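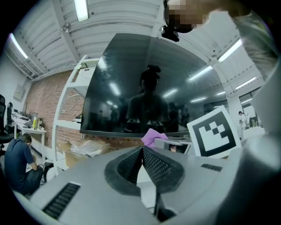 Where will the Emstead Screen Awards be held next year, and who is directing the telecast?
The ceremony stays at the Serkosberg, and Dzifa Quansah is directing for the first time.

Emstead Screen Awards
Production meeting, June
Minutes

Chair: Esperanza Tejada (executive producer)
Also present: Dzifa Quansah (director), representatives of lighting, sound, staging, press and ticketing
Apologies: music department
The meeting opened at 10:05 a.m.

1. Minutes of the previous meeting
Approved with one correction. Under item 6, "rear balcony" should read "side balcony."

2. Appointment of director
The chair confirmed that the director's contract has been signed by both parties. It covers the telecast, the red carpet segment and two rehearsal days. The announcement goes out with the opening of ticket sales. Press asked whether the outgoing director would be quoted in the release. The chair said no quote had been requested.

3. Venue
The hire agreement with the Serkosberg was tabled. Seating for the ceremony is set at 2609, with 400 seats held back for nominees, guests of nominees and presenters. Ticketing noted that the hold was 252 last year and that late requests were moved to the side balcony, where access to the stage is slow. The larger hold was agreed.

The venue has replaced the fly system over the rear half of the stage. Staging has the new load tables and will recalculate the header piece before it is sent for construction. Until that is done, no flown scenery should be assumed in the camera plan.

Load-in begins Saturday at 7:00 a.m. The dock takes one truck at a time. Order of arrival: rigging, lighting, staging, sound, broadcast.

4. Format of the telecast
The director presented a revised running order. Main points:

Craft awards return to the live broadcast. Last year they were presented before air and shown in edited form.

Nominees will be seated at floor level in blocks by category, with an aisle on each side of every block. Walk time from the farthest block to the podium should come down.

Acceptance speeches keep the present limit. The music cue will be replaced by a light on the prompter. Sound asked who gives the cue. The director said it will be called from the truck — the stage manager will not have discretion to extend.

Clips for the acting categories will be one continuous scene per nominee, with no montage. Clearances has asked for final clip selections earlier than last year, as full scenes take longer to license. The director will supply a specification covering length, frame rate and audio levels.

The running order was accepted as a working draft. The song performances are left open until the music department can attend.

5. Feature film entries
The chair reported that the eligibility query on "Sun" has been settled. The film had its qualifying run before the deadline and will appear on the ballot under its English title. The distributor has been told in writing. No other queries are outstanding.

6. Ticketing and accreditation
Fullent will again supply the ticketing platform. Two faults from last year were raised: duplicate barcodes on reissued tickets, and guest names not carried over to the door list. Fullent has reported both as fixed. Ticketing will run a test with reissued tickets before sales open and report the result at the next meeting.

Press accreditation will close one week earlier. Photographers will be assigned fixed positions on the carpet, drawn by lot. The interview pen moves to the north side of the entrance, clear of the generator.

7. Budget
The draft was noted. Two lines are still estimates: overnight security and captioning. The chair asked for firm quotes on both. A request for a second crane camera was deferred — the director will first confirm whether the rail position on the left wall gives the same coverage.

8. Actions
Staging: recalculate header load and send to the venue.
D. Quansah: clip specification; note on the rail camera position.
Ticketing: test of reissued tickets.
Press: draft release on the director's appointment, to E. Tejada for approval.
E. Tejada: quotes for security and captioning; date for music department session.

9. Other business
Lighting asked that the color of the podium be confirmed before the camera test. Staging will send samples.

The meeting closed at 11:50 a.m.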